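Net metering credit disappeared after system upgrade – who do I chase?

Posted in Home Solar > Billing and Metering
2019-06-25

We have had panels on the roof for a few years and had more added in May, all by the same installer, Tandness. Our utility is Fladholm Electric. Before the upgrade I had a credit balance of 266 kWh carried over from the spring. The first bill after the upgrade shows a balance of zero and charges me for everything I pulled from the grid, which was 300 kWh. There is no line for exported power at all.

The app for the inverter (it's a Pilen) says we sent out 227 kWh in the same period. I called Fladholm and was told the account is "not currently enrolled." I called Tandness and was told the paperwork went in and it's up to the utility now. Neither one will call the other.

Has anyone been through this? I mainly want to know if the old credit is gone for good, and if I should pay the bill in the meantime.

gridtied_in_back

—

Same thing happened to my brother-in-law with a different utility. He just kept calling until they fixed it. I would shut the system off until it's sorted out, no point giving them free power.

mossyroof

—

I worked in interconnection at a small co-op, so take this as general, your utility may do it differently.

When you add panels, a lot of utilities treat it as a new application. They close the old net metering agreement and open another one for the larger system. If the second one isn't approved by the time the first one closes, the account drops back to the ordinary rate and the meter may be set to record only what comes in. From what you wrote, I think that is where you are.

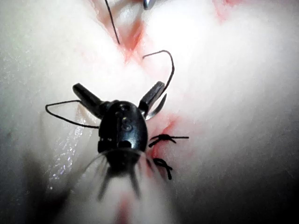

Is the old credit lost when the agreement is closed?

It depends on the tariff, but in most cases I saw, a balance was moved to the new agreement as long as the account holder and the address stayed the same. Someone usually had to do it by hand, and it got missed. Ask for a "credit transfer between agreements" and give them the last bill that shows the 266.

The exported power from the last period is harder. If the meter was still recording both directions, they can pull the reads and rebill you. If it was switched to one direction, the only record is your inverter app. Inverter figures measure what the panels make, and unless you have a separate consumption meter the app is guessing at the export. Check which kind you have before you argue over the 227.

What I would do:

Ask Tandness for a copy of the application and the date it was submitted. They have it.
Ask Fladholm for the interconnection department, not billing. Billing only sees the rate code.
Ask if you have permission to operate for the added panels. If you don't have it in writing, turn off the added part until you do.
Pay the bill or ask for a dispute hold. A late fee is a separate problem and they won't always take it off.

If you get nowhere, your state utility commission has a complaint form. It took us two weeks to answer those, and they did get read.

ghasemi_meters

—

Adding to the above – look at the display on your meter. Mine cycles through a few screens and one of them is the delivered total and another is the received total. Write down both numbers today and again in a week. If the received number goes up, the meter is fine and it's only a billing code. Mine had gone up by 106 while the bill said nothing, and once I sent them photos of the screen they rebilled it the next month.

The screen numbers are different for each meter model so you may have to look yours up.

tallpine_amps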